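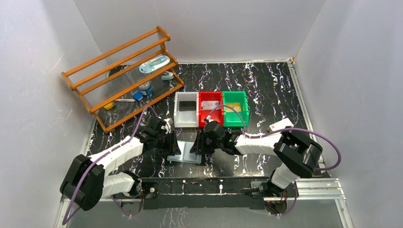 1/ 有人私信问我,为什么最近天天转老兵事务和议会的东西,不发猫了。猫很好,谢谢关心。起因是我外公。他当了小半辈子兵,退伍证在抽屉里放了几十年,去年冬天想申请一笔听力损伤补助,结果卡在一张服役证明上。我跑了三趟,跑着跑着就把那个法案从头到尾读完了,所以这串会有点长,先倒杯水。

2/ 先说法案。市议会现在审的叫《退役人员档案调阅便利条例》,名字长得要命,大家私下都叫它“档案条例”。提案人是Sunita Rastogi和Hwa-young Cheon,一个多数派一个少数派,平时在预算上吵得不可开交,这回居然联名了。

3/ 现在的规矩是这样的:你要证明自己在某个部队待过、干过什么岗位,得向原单位所在地的档案处申请,必须本人到场,或者交公证过的委托书。我外公当年驻在Grusau,从我们这里过去要换两趟车。他膝盖不好,我就替他去,然后因为委托书少盖了一个章,被客客气气请了回来。

4/ 第二趟章齐了,窗口说那一年的岗位登记册送去修补了,让等通知。第三趟是我自己没等通知就去的,这个怪我。不过那天倒是遇见好几位老人家,都拿着塑料文件袋坐在走廊里,聊起来全是同一类事:炮兵、通信兵、船上轮机的,耳朵都不行了,说话得用喊的。

5/ 条例要改的主要是两条。第一,允许在居住地的窗口递交,由窗口之间自己去调。第二,登记册缺失或者损坏的,可以用两名同期战友的书面证词代替。第二条特别要紧!我外公那批人年纪都摆在那里,能写证词的一年比一年少。
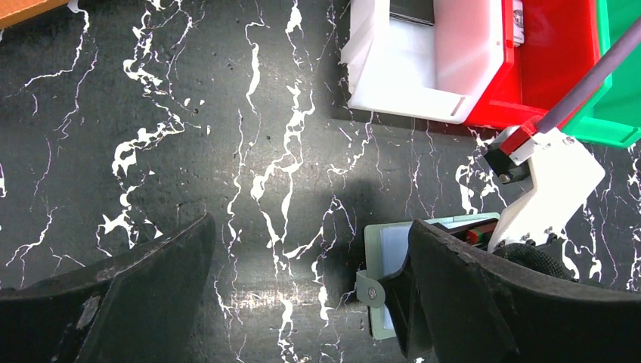 6/ 钱的问题也得讲。听力补助全市目前排队的有485人,这是12月公听会上念出来的数字。条例草案里给窗口改造留的是每个窗口2,000元,说实话我听了有点想笑,买台像样的扫描仪都紧巴巴的。Cheon议员在会上也提了,说这笔钱要么加,要么就写清楚不足的部分谁出。

7/ 反对的人说什么呢?主要是Kyu-ri Gil议员,她担心书面证词容易造假,要求加一道核验。我一开始挺生气的,后来把会议记录翻出来看了,她的原话没有转发里那么难听。她提的办法是证词抽查,抽到的才打电话核对。我觉得可以谈,前提是抽查期间补助不能停发,现在的修正稿里这一句是空着的。

8/ 顺便纠正一个传得很广的说法:条例通过以后“自动补发以前的钱”。没有!草案里一个字都没写追溯。从递交申请那天算起,以前的不补。家里有老人等着的,千万别听人说“再等等一起算”,该交就先交,晚一个月就是少一个月。

9/ 还有人问阵亡和失踪人员的家属能不能用这个窗口。目前草案写的是“退役人员本人及其受托人”,家属不在里面。Soo-ah Cho在公听会上代表遗属发言,讲的就是这件事,她叔叔的名字至今只在一本手抄名册上出现过。她讲完以后Rastogi当场说愿意加一款,我盯着呢,到今天修正稿上还没看到。

10/ 时间表:委员会2019年1月9日逐条审,能旁听,要提前在议会前台登记,带身份证件。书面意见可以寄也可以当面交。我自己那份写了两页,删掉一页牢骚,剩下的主要讲委托书那个章。

11/ 想交书面意见又不知道怎么写的,照着下面填就行,不用文采:

一、你是谁,和退役人员什么关系。写清楚就好,不用附户口本复印件。

二、你碰到的具体麻烦。哪一年的档案,去了哪个窗口,对方怎么答复的。能记得日期最好,记不得写月份也行。 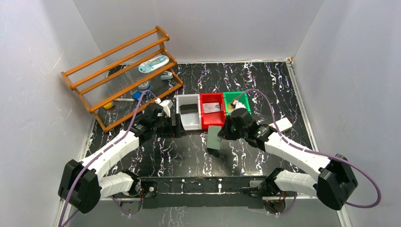
三、你希望改哪一条。直接写条号。居住地递交是第4条,证词那条紧跟在后面。

四、签名和联系方式。没有联系方式的他们会收,但不会回复你。

12/ 刚才Bit-na Wang在评论里补充,说她爸爸那边的窗口已经在试行代收了,只是没往外贴告示,要主动开口问。这个太有用了,大家去之前先打个电话!问的时候就说“代收调档申请”,别说“办补助”,不然会被转到另一个科室去,我就被转过。

13/ 有人提议让Metik那样的公司把登记册全部数字化,一劳永逸。我不反对,可是扫描归扫描,谁有权限看、能不能当证明用,还得条例里写。草案对电子副本的效力只有半句话,我在意见里也提了,懒得展开了,想看的我晚点把那一段打出来。

14/ 外公今天问我那个章到底补上没有。补上了。他又问登记册修好没有,我说还在等,他“啊?”了一声,我又喊了一遍。

15/ 先写到这里,我去做饭。逐条审那天我会去旁听,有进展就接在这串后面发,要是你也去,前台登记完在门口等我一下,我们坐一排。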